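**Storage heating: changes at Girneck Court**

The off-peak tariff for the common areas changes on January 22, 2026. Metered use in the lower hall was 286 kWh last July and 270 kWh the July before. The increase is put down to the thermostat in the lobby, which had drifted by 3 degrees and has been recalibrated by Unai Alcaraz.

Residents on the shared circuit should reset their timers to the new window. Units left on the old program will draw at the day rate. The timer manual is 12 pages and is held at the office. Queries about billing go to Touran Pakzad.

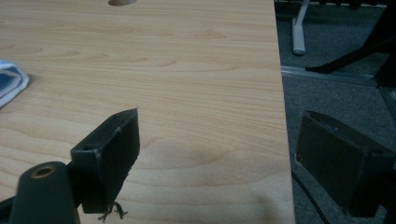 Desk top, light wood with a wavy grain.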